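Part-time packing help wanted at Kostum (Pradley)

Posted 10 Jul 2021

Hi! I run Kostum, a little costume rental shop on Evlow Street in Pradley, and I need another pair of hands. We rent to school plays, community theaters, church pageants and the odd bachelorette party, and after a very quiet stretch the phone has started ringing again. I love it, but I'm also here until all hours sewing hooks back on bodices, and my family would like to see me at dinner.

So what's the job? Mostly it's checking things in and sending them out. A show comes back in big bags, you hang everything up, match it to the rental sheet, and put the sad-looking stuff on the mending rack. Then you pull the next show and pack it. The biggest order on the books is 181 pieces for a musical at the Valderrama Playhouse (so many petticoats!) and it all has to be labeled by character before it leaves the building.

You'd work 20 hours a week, spread over five mornings or four slightly longer days, whichever you like better. I'm flexible on start times as long as I know ahead. April and the weeks before Halloween get hectic, and I'd want you around for both. There's extra pay for anything over your regular hours, and we can talk about the rate when you call.

You don't need a theater background. I came to this from a bank! I do need you to be OK on your feet, able to lift a full garment bag, and careful with other people's measurements, which are private and stay in the folder. If you can sew on a button, great. If you can put in a zipper, I may cry a little. I can teach you the steamer, the tagging gun and my filing system, which makes sense once you stop fighting it.

A few things you should know. There are stairs, with no elevator. The wool coats make some people sneeze. We have a radio and we take turns picking the station, and I will sing along if it's anything with a chorus. You get to borrow costumes for free, and there's a discount for your kid's school if they're doing a show.

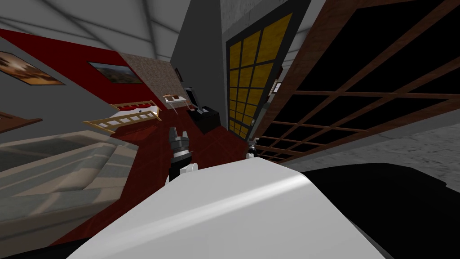

A simulated interior, with a white curved surface up front.

To apply, stop by the shop or drop a note through the door with your name, your phone number and a few lines about yourself. I don't need a formal resume. Tell me where you've worked, what hours suit you, and the best costume you ever wore (mine was a lobster, and I made the claws out of oven mitts).

I'm hoping to have someone started in roughly 6 weeks, and I'll call everybody back either way. If you come in person, try the side door on the Evlow Street parking lot - the front one sticks, and I can't always hear the bell over the steamer.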